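Home | Help Desk | My Tickets | Knowledge Base | Log Out

Ticket: Cup tray won't sit flat on round table
Opened by: Lilian Mwakyusa
Handled by: Murray Treloar, Flekon furniture and fittings support
Status: Open, waiting on part

Lilian, Tuesday morning

Hello there, and I hope this is the right place to write to, as the form gave me a choice between "Kitchen" and "Lounge" and ours is a bit of both. We bought the white serving tray with the two round recesses in the top, the Bermúdez one, to go on the little round table in our tea corner. It's a lovely tray and I don't want to sound as though I'm complaining about the look of it. The trouble is that it rocks. If you put a full mug in one recess and then reach for the other, the whole thing gives a small tip and a clunk, and by the time everyone has had their morning tea there's a puddle inside the lip. I've tried a folded serviette underneath, which helps for an hour or so and then goes soggy and has to be thrown out.

Nathalie Perron thinks it's the table and I think it's the tray, so we'd both be very glad of a proper answer.

Murray, 10:40

Morning Lilian, thanks for writing in, and you've picked the right form (it all lands on my desk anyway). Before we go blaming one or the other, could you try a few things for me when you have a quiet moment?

Take the tray off and wipe the tabletop and the underside of the tray. Dried sugar is a surprisingly common culprit, and it sets like cement. Then put the tray back empty and press gently on each corner in turn, and tell me which ones move. After that, turn it a quarter of the way round and do the same again. If the rock follows the tray, it's the tray. If it stays on the same side of the room, it's the table or your floor.

Lilian, 11:25

All done, and I enjoyed myself more than I expected to. There was indeed some sugar! I got it off with warm water and a bit of a scrape with my thumbnail, but the rock is still there. Two opposite corners move and the other two don't, and when I turned the tray the same two corners were the ones moving, so I'm afraid Nathalie owes me a biscuit.
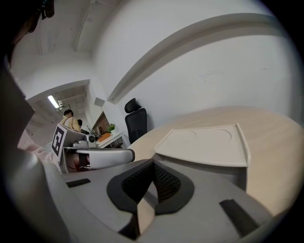 Attachment 1: white tray with the two recesses, on the round table

The table is the pale wood-look one with the slightly grainy top. We've had it for ages and never had any bother with it, and a dinner plate sits on it as steady as you like.

Murray, 13:05

That's a very tidy bit of testing, thank you. Rocking on two opposite corners that travels with the tray nearly always means a slight twist in the moulding. It can happen if a tray has been through a hot dishwasher or stored on its end with something leaning on it. Does either of those ring a bell?

Lilian, 13:30

Oh dear. Abenezer Kassa has just owned up to the dishwasher. Twice, he says, on the pots cycle. He's very sorry and has offered to pay for a new one, but I've told him to wait and hear what you say.

Murray, 14:15

Please tell Abenezer he's forgiven, it happens every week. He needn't buy anything yet. I've asked Lertchai Thongsuk in our parts room to post you a set of Stedunex stick-on feet, 3 mm thick. They're soft enough to take up a small twist. Dry the underside well, put one foot near each corner, set the tray down the right way up on the table and leave it overnight with nothing on it. Hand wash only from then on, in water you'd be happy to put your hands in.

If it still rocks after that, write back on this same ticket and we'll look at replacing the tray.

Lilian, 14:40

Wonderful, thank you both. I've put a note on the dishwasher door. Mugs are going straight onto the table until the feet arrive, and I'll let you know how we get on.

Recent tickets
Drawer runner squeaks after oiling
Wavesus kettle stand, missing screw
Ring marks on pale tabletop
Shelf bracket arrived in wrong colour
How to return unused stick-on feet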